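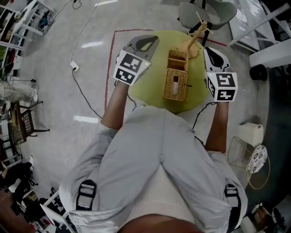 Teodor Vik wrote in to say that any tablecloth sold as wipe-clean is a shower curtain with better manners, and that I should stop reviewing them. I may yet take his advice. First, though, there is the Pekimari Everyday Cloth, which arrived in December with a good deal of praise attached and a label promising it would "outlast the table."

I have owned it for 157 days. The table is doing fine. The cloth is doing less well.

The idea is a coated cotton that hangs like plain fabric but shrugs off coffee, oil and tomato sauce. Pekimari sells it through the Hatden catalog and a few home stores, including the one in Zoststead where I bought mine. The round version comes in two sizes. I took the larger, which costs more than my last three tablecloths put together, and the saleswoman told me it would never need ironing. It came out of the bag with fold lines sharp enough to steer a pea along. They were still there two weeks later. A warm dryer got rid of most of them, although the care card says not to use a dryer.

On spills it is decent. Coffee beads up if you get to it within a minute or so. Leave it through breakfast and you get a pale ring that takes dish soap and some elbow. Oil wipes off the surface but leaves a dull patch that shows in low sun. Turmeric won. I tried soap, baking soda and the maker's own Yusof spray (sold separately, of course), and there is still a yellow thumbprint near the hem.
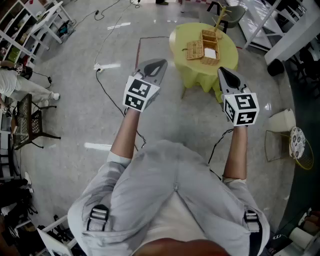 Does the coating survive the washing machine? For a while. Mine began to lose its beading after the sixth cold wash, and by the tenth a glass of water went straight through to the wood.

The care card suggests washing "only as needed," a phrase that does a lot of work for a company selling something you eat on. When I wrote to ask how many washes the coating was tested for, I got a cheerful reply about the beauty of natural fibers and no number.

Sekar Manurung, who borrowed a smaller one from me for a birthday lunch, liked it more than I do. She said it hung well and didn't slide when the kids pulled at it. Fair enough. The weight is good, and the hem is double stitched and hasn't frayed anywhere. If Pekimari sold this as a sturdy cotton cloth at a sturdy cotton price, I would have little to complain about.

They don't, so I will. The "heat safe" claim is the one that bothers me most. A hot casserole dish on a thin trivet left a shiny mark - small, but permanent. The small print, which I found on the inside of the cardboard sleeve, says heat safe means "warm plates."

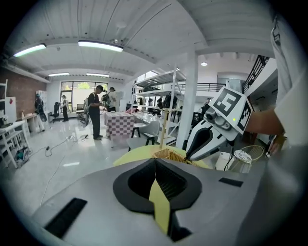 Should you buy it?

At full price, I wouldn't. It goes on sale often enough that the full price looks more like decoration, and at half off it is a reasonable cloth for a table that sees dinner and not much paint or glue. Skip the spray. Keep the receipt, too, as returns without the cardboard sleeve are refused, and most people will have thrown that out on the first day.

I have moved mine to the side table and gone back to the old cotton one, stains and all.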